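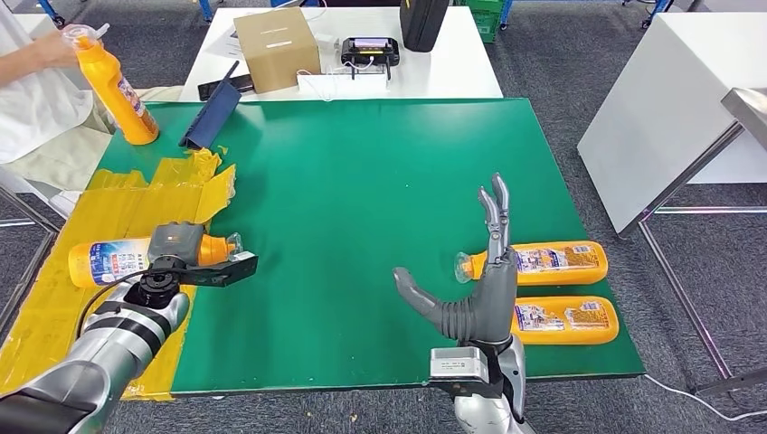 Filed under: Papers > Shared Workspaces
October 2020 – Darlene Li and Finbarr Dolan

3.2 Upright or lying down?

I went into this part of the study pretty sure I knew how people leave a nozzle bottle when they're done with it. You stand it up, right? I do, at home, every time. Then I sat down with the table logs from Drolell and found that out of 1313 put-downs, a huge share ended with the bottle on its side, often tucked in next to another one facing the same way.

Figure 1 has both habits on one green mat. Two orange bottles lie parallel over on the right, a third is down on the left on its patch of yellow tape, and at the upper left a person has hold of another one, upright but tilted, nozzle at the top. I coded the first three as "lying" and the last as "in hand" (we don't score a bottle until it's been let go).

The tape gave me more trouble than the bottles did. Domnica Sârbu wanted any taped area treated as a marked spot, like a painted outline on a tool board. I wasn't so sure – look at the torn, peeling edges and the layers all crinkled up on each other. That could be a parking place, or it could just be old tape! We ended up with a separate code, "on tape", and kept it out of the marked-spot totals in Table 2.

Labels were the other headache. We'd planned to note which way each label faced, but with a bottle lying down you often get only a piece of it, and when two are close together the lower one can be half hidden. Wayne Marchand and I coded 156 put-downs separately to see whether we agreed, and on label direction we really didn't, so I dropped it. Nozzle direction held up much better and I've kept it all the way through Section 4. If you can't see the nozzle, the orange end at least tells you which way the bottle runs.

Contact: Colleen Fehr, Drolell | © 2020 the authors | Back to top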